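## 4. Gripper Comparison on the Desktop Disassembly Cell 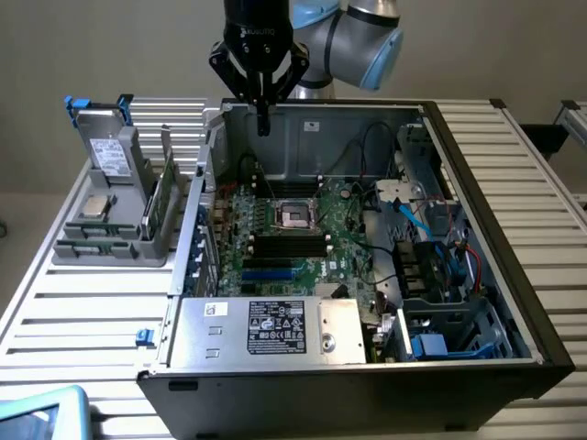
### 4.1 Cell and workpiece

Figure 4. The disassembly cell used in the comparison. The two-finger gripper hangs over an opened desktop computer case lying on its side on the slotted aluminum table; the parts tray is to the left of the case.

The comparison reported in this section was carried out in the Nilcombe cell, which had been built for an earlier study of cable handling and was kept unchanged except for the tool mounted at the wrist. The workpiece is a black desktop tower with its side panel removed, placed so that the arm works from above into the open interior (Figure 4). This placement was chosen over an upright one after early tests in which the arm had to reach in sideways and the wrist came too close to the case wall. With the case on its side, the power supply, the drive bay, and the board can all be reached from the same general direction, and the planner does not need to turn the wrist by more than a quarter turn between tasks.

The parts tray serves two purposes. It is the place where removed parts are set down, and it is also the source from which parts are picked when the task is run in reverse. Larger parts such as a hard drive in its carrier stand upright, and memory modules lie flat in slotted holders in the lower part of the tray. The position of each slot is stored in the cell file and is not measured again between trials. We return to this choice in Section 4.5, as it affected one of the grippers more than the others.

### 4.2 Grippers and controllers

Three grippers were compared. The first, referred to as the Patell gripper, is an electric two-finger parallel gripper with flat steel fingertips. The second, the Jellell gripper, has the same stroke but carries fingertips with a thin rubber layer and a shallow groove along the center line. The third, the Guerreiro gripper, closes its fingers along a curved path, so that the height of the fingertips changes slightly as the opening narrows. All three were mounted on the same flange with adapter plates made to bring the fingertips to the same distance from the wrist when fully open.

Each gripper was run under two controllers. The position controller follows a planned path and stops if the force measured at the wrist passes a set limit. The compliant controller uses the same path but allows the tool to give way sideways in response to contact, while holding its speed along the direction of insertion or removal. Gains for the compliant controller were tuned once, with the Patell gripper, and were then left alone. A separate tuning for each gripper would probably have improved the results of the other two, but it would also have made it harder to say whether a difference came from the fingers or from the tuning.

Damilola Etim prepared the adapter plates and the cell file. Nuno Bastos wrote the trial scripts and was the only person to change settings during the runs. Scoring was done from the logs and the wrist force traces by Fernanda Paiva, who was not told which controller had been used in a given trial. The identity of the gripper could not be hidden in the same way, because the finger opening is recorded in every log.

### 4.3 Tasks

Five tasks were defined. They differ in how much free space surrounds the part and in how the part is held in the case.

1. **Memory removal.** The latches are opened by hand before the trial. The gripper takes one memory module by its short edges, pulls it straight up, and places it in the tray.
2. **Memory insertion.** The same module is taken from the tray and pressed into the slot until the force trace shows the expected drop.
3. **Drive removal.** The hard drive, in its carrier, is drawn out of the bay and placed upright in the tray.
4. **Card insertion.** A circuit card is taken from the tray and brought into line with an expansion slot, then pressed home.
5. **Cable displacement.** A cable lying across the board is lifted and moved aside so that the slots beneath it can be reached.

The processor was left out of the task list. Setting a processor into its socket calls for very low contact force and a suction tool, and none of the three grippers was intended for that work.

A trial was scored as complete if the part reached its goal position and no force limit was passed on the way. A trial in which the part reached its goal after a stop and a retry was scored as recovered. All others were scored as failed. The full set came to 2,000 trials, divided evenly among the five tasks. Within each task, the order of grippers was fixed in blocks, as changing the tool between single trials would have required a new check of the tool offset each time.

### 4.4 Results

The largest differences between grippers appeared in the two memory tasks. The Patell gripper completed removal reliably under both controllers but was less dependable in insertion, where its flat steel tips let the module tilt when one end met the slot before the other. The Jellell gripper held the module square in nearly all insertion trials. The groove in its fingertips appears to account for most of this, as a short check with the rubber layer in place but the groove filled gave results close to those of the Patell gripper. The Guerreiro gripper had difficulty with both tasks. Its fingertips move downward as they close, and under the position controller this motion was often enough to touch the board beside the slot and trigger a stop. Under the compliant controller the same contact was less severe, though it still shifted the grasp point, and many of these trials were scored as recovered.

Drive removal showed the opposite pattern. The carrier is wide compared with a memory module and must first be freed from its bay with a steady pull. The rubber layer on the Jellell fingertips stretched under this load, and the drive came forward unevenly. The Guerreiro gripper, whose fingers wrap slightly around the edges of the carrier, performed best here, and the choice of controller made little difference to it. The Patell gripper fell between the other two.

Card insertion depended more on the controller than on the gripper. With the position controller, all three grippers failed often, in most cases because the lower end of the metal bracket met the case wall before the card edge was over the slot. With the compliant controller, the bracket slid along the wall and the card usually found its place. The added time per trial was small. We consider this the clearest case in the study for the use of compliance, and it is also the task for which the single tuning seems to have done the least harm.

Cable displacement was the least consistent task for every gripper. Cables do not return to the same shape after being moved, and the planned grasp point was therefore wrong in a good share of trials. The flat fingertips of the Patell gripper did slightly better at picking up a cable close to the board. When the cable was missed, no gripper recovered by itself, since the controllers have no means of knowing that the fingers have closed on nothing other than the final opening, which for a thin cable is almost the same as for an empty grasp.

### 4.5 Sources of error

Two points limit what may be drawn from these results. The first is wear. The rubber layer on the Jellell fingertips was replaced after 7 blocks, when Simão Garcia noted that the groove had begun to close at its lower end. Trials run just before the replacement show a mild rise in tilt during memory insertion. They were kept in the analysis, as a gripper in daily use would be subject to the same wear.

The second is the fixed tray. The stored slot positions were correct to within 2 millimeters at the start of the study, and a check in August found one row outside that range. The row had been used mainly for memory modules. The Patell and Jellell grippers open wide enough to absorb such an offset, but the Guerreiro gripper approaches the part at an angle and is more sensitive to it. The blocks concerned were repeated after the cell file had been corrected. The repeated trials improved the score of the Guerreiro gripper on memory insertion without changing its place in the ranking.

Custódio Marinho has since added a probing step that touches two corners of the tray at the start of each block. It was not in use for the trials reported here. The experiments in Section 5 were run with the probing step active, using the Jellell gripper for boards and cards and the Guerreiro gripper for drives.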